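Relden setup notes: getting the sim arm to hold a grasp while you tune the controller

Updated for the September build. If you're on the older Brudum bridge most of this still works, except the config keys have different names. Check the changelog.

What you need

Relden installed and on your path
The Horkorlow planner package
A robot description that loads without warnings (fix the warnings first, really)
A working Python env. Don't use the system one.

Step 1. Start with an empty world

Make a new world file and leave everything out. No table, no floor plane, no bins. Set gravity to zero for now. You want the arm and one object and that's it. If something shakes later you'll know it's the controller and not a contact with the table.

relden new-world bare --no-floor
relden load arm.yaml --world bare

Step 2. Set the rates

Controller rate goes in control.yaml, physics rate in sim.yaml. Both at 200 to begin with. They have to match or divide evenly, otherwise you get a slow buzz in the wrist that looks like bad gains. Lost a whole Saturday to that one.

control_rate: 200
physics_rate: 200
substeps: 2

Restart the server after changing substeps. Hot reload says it worked. It didn't.

Step 3. Pick a start pose

Use a hanging pose, hand pointing down, elbow bent. Keep well off the joint limits. Save it as home_down so the planner can find it, Horkorlow looks the name up at launch and falls back to all zeros if it's missing, and all zeros is a terrible pose.

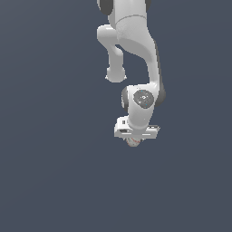
Camera next. The default viewer camera sits too close and clips things, so pull it back and turn the grid off. A plain gray background makes drift much easier to spot, and with the hand pointing down like this you only need to watch the little speckled object under it. Most of it can hide behind the hand from a high view, so drop the camera lower if you can't see enough. Save the view with the world file, teh viewer forgets it otherwise.

Step 4. Attach the object

Don't plan a real pick yet. Spawn the object at the grasp frame and add a fixed constraint:

relden spawn obj --at grasp_frame
relden pin obj grasp_frame

Run for 134 steps and dump the joint log. Positions should be flat. If joint 4 creeps, your gravity compensation is still on while gravity is off. Turn it off too.

Step 5. Tune

Stiffness first, with damping left at the default. Raise it until you see ringing, back off a bit. Then damping. Go joint by joint from the base out. Wrist joints want much lower values than you think.

Then turn gravity back on, compensation back on, and run the same log. Small sag at the start is fine. Sag that keeps going means the object's mass isn't in the payload setting. Easy to miss.

Step 6. Unpin

relden unpin obj

Now it's friction only. If the object shoots off sideways, the collision mesh is overlapping the fingers at spawn. Shrink the mesh or open the fingers a hair and close again. If it slides out slowly, raise the grip force before you touch the friction values.

Common errors

"frame not found: grasp_frame" - the name is case sensitive.
"planner timeout" at launch - home_down wasnt saved, see step 3.
Arm loads folded in on itself - joint order in your yaml doesn't match the description.
Viewer is black - lights got removed along with the floor. Add one back.

Next page does the same thing with Meredith for logging and replay. Keep the bare world file, you'll need it there.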